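Do tiny desk bins do anything at all?

I have been suspicious of the small desktop trash bin for years. You know the kind. It is the size of a coffee mug, it has a face, and it promises to change your life by giving you somewhere to put a staple. I always figured it was a toy sold to adults who had run out of other things to buy for their desks.

Then in May I found myself the owner of one. Miyuki Hattori moved to a smaller apartment and handed me a bag of things she didn't want to pack, and in it was a teal plastic bin in the shape of an animal. Whale or hippo, take your pick. I have gone back and forth on it and I no longer care. It has two dots for eyes and a lid that flips up and back, so when the thing is open the head stands up behind the hole and stares at the ceiling.

My desk at the time was a disgrace. Receipts, pencil shavings, the little strips you peel off envelopes, and a drift of foam cubes I bought in a fit of optimism to wedge under things that rattle. I cleared the lot on a Saturday, wiped the top down, and put back only the bin and the foam, to see how the two of them would get on.

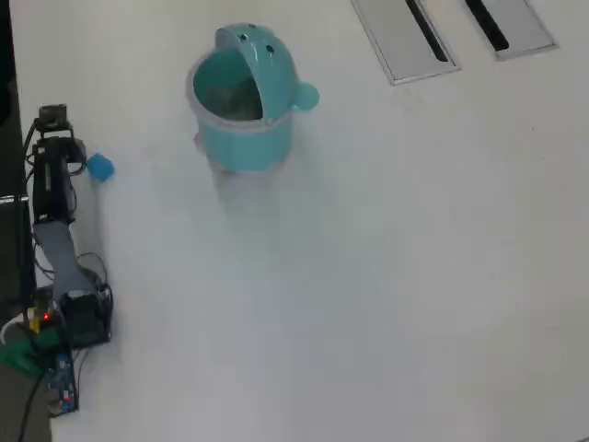 Is a bin this small worth the space it takes up?
Only if you make a lot of small, clean trash. Paper scraps, thread, pencil shavings and foam offcuts are fine, but one banana peel and you're done.

That is my verdict after a couple of months and I will stand by it, though I'd like to complain a bit more first.

The lid is the main problem. The selling point of a lid is that you don't have to look at your garbage. But a lid you have to lift each time is a lid you will leave open by the second day, and I did. So now I have an open cup of trash with a face on it. I also can't see down into the thing without leaning over it, and the inside is murky at the best of times, so I forget to empty it. I suppose you could line it. I have seen liners for sale in packs of 500, which strikes me as a long commitment to make to a hippo.

What did change was the desk. I had forgotten it was white. For years I had been looking at a layer of stuff with a piece of furniture somewhere underneath, and I had got as far as pricing a new one (a Potholm, very handsome, 434 dollars, no thank you). A cleared top made me feel better than I wanted it to. I went and got a cloth and did the corners. 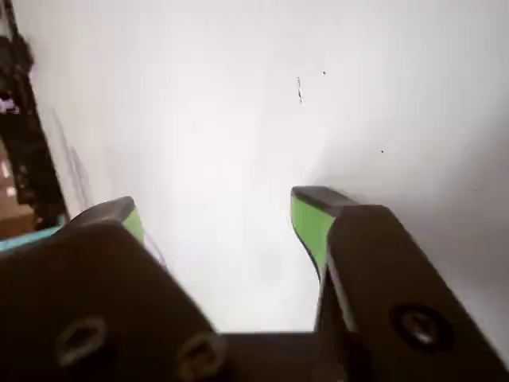 More white than I've seen on this desk in years.

I give the bin very little credit for that. A cloth did it, and half an hour of being annoyed. If I had cleared the desk and put down a cereal bowl, I'd be writing the same post about a cereal bowl.

Now, the foam cubes. Blue ones and green ones, 40 to a bag, and the bag said Prolovine on it in the sort of lettering that makes you expect vitamins. I bought them to stop a shelf from buzzing. It took two. The rest have been rolling around my life ever since, and I can't bring myself to throw out something that is perfectly good and has nothing wrong with it except that I don't need it.

This is where most tidying advice loses me. Ask whether you use it, they say. Well, no, I don't use it. I also don't use the fire extinguisher. A foam cube is light and soft and one day something else will buzz.

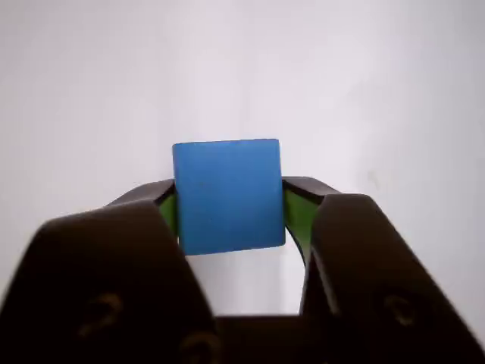
Nanami Tanabe wrote in after my last post on this to say that I should keep five and give the rest to a school, and that anyone holding on to a bag of foam in case of buzzing has a bigger problem than a messy desk. She keeps her own odds and ends in a jam jar and throws out whatever won't fit when the jar is full.

I like the jar rule more than I expected to. It is a limit you can see, and it doesn't ask how you feel about anything. My worry is that I would just buy a second jar. I did exactly that with the Fletov drawer trays – one set was going to fix everything, then there were two sets, and now both are full of pens that don't write.

So I have tried turning it around. The cubes that have a job stay out. The ones that don't get a week on the desk next to the bin, in plain sight, and if I haven't found a use for one by then, in it goes.

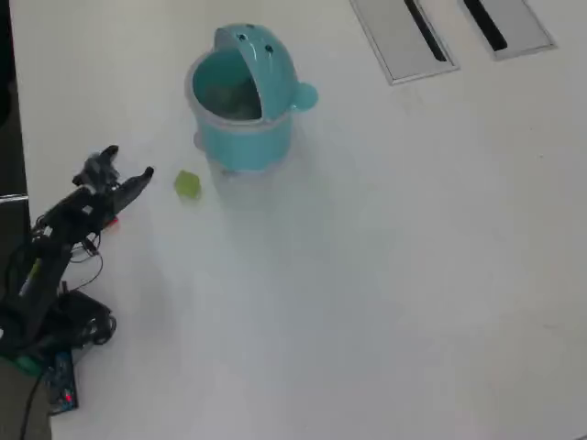
Green cube, still waiting on its verdict.

I will report that so far I have been weak. Two of them went in and I took one back out the same evening to put under the leg of the Bang speaker, where it does nothing I can hear. The bin is staying for now, mostly out of loyalty to Miyuki, and I've started emptying it when I make coffee in the morning. If anyone has a good use for a bag of foam, the comments are open. Please don't suggest crafts.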